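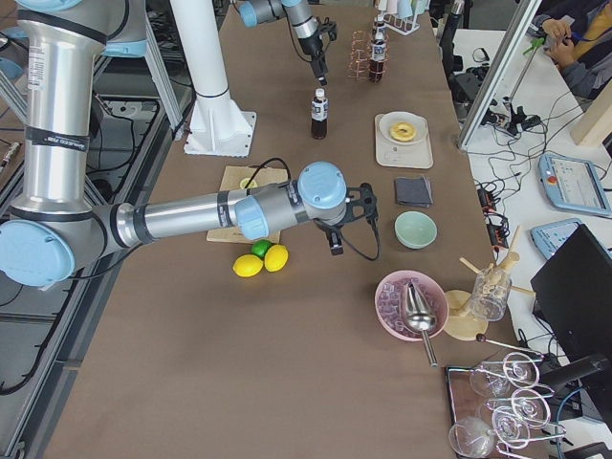 Print this page | E-mail this page

Skuketti Residents' Association
Minutes of the April meeting

Present: 11 members. Chair: Stijn Bosman.

1. Last minutes
Agreed, after the word "promised" was changed to "mentioned" in the part on the bus shelter.

2. Parking on Ravn Lane
Drorkance sent a letter with its plan for permit bays. It claims 24 new spaces. Members who had walked the lane with the drawing could not see where they would go unless the bays run across two driveways and the old water trough. The letter says residents "broadly support" permits. The meeting asked who had been asked. No one present had been.

The price is given as "from" £37 a year. Stijn Bosman said he had seen "from" before and would like to know what it goes up to. He will write again and ask for the full table of charges.
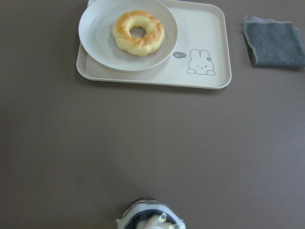 A member from the top end spoke in favour of a trial. Others doubted that a trial would ever be ended once the signs were up – the one-way system was a trial as well. Vote on backing the plan as it stands: 2 for, 9 against.

3. Bus 24
Kimon says the evening service is "under review". The same words were used last spring. Noted.

4. Drains
The blocked drain outside the chapel has been marked as fixed on the council website. It is still blocked. Photos to be sent, with the date on them this time.

5. Any other business
A request for a noticeboard was put off until there is a price. The hall key is still missing.

Meeting closed at 9.20 pm.

We use cookies to improve your visit. Accept | Settings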